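3. Demonstration collection

Demonstrations for the laundry task were recorded by teleoperation. The operator (Hadi Kanaan or Rania Obeidat) drove both arms while a second team member supervised and held the emergency stop. Each episode began with the base parked facing the washing machine and the grippers open, and ended when the operator released the door. The target was 100 usable episodes.
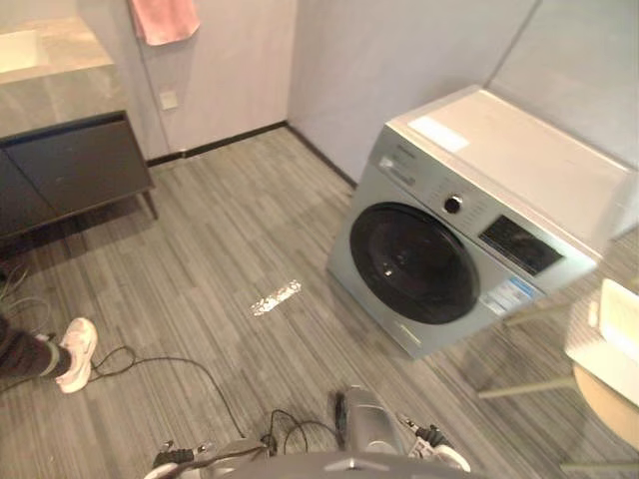
Episodes were labelled on the day of recording as complete, partial or discarded. A total of 177 were attempted. Of these, 18 were discarded outright, mostly for dropped control packets, and the partial ones were kept for the approach phase only. Operator behaviour differed noticeably – Hadi favoured a slow, straight approach, whereas Rania corrected the wrist angle late. The policy was trained on both without an operator label.

3.1 Limitations

All demonstrations used one machine in one room. Base position was varied by hand between episodes and was not measured, so the sensitivity to starting pose reported in Section 4 is qualitative. Cable routing also restricted how far the base could be turned.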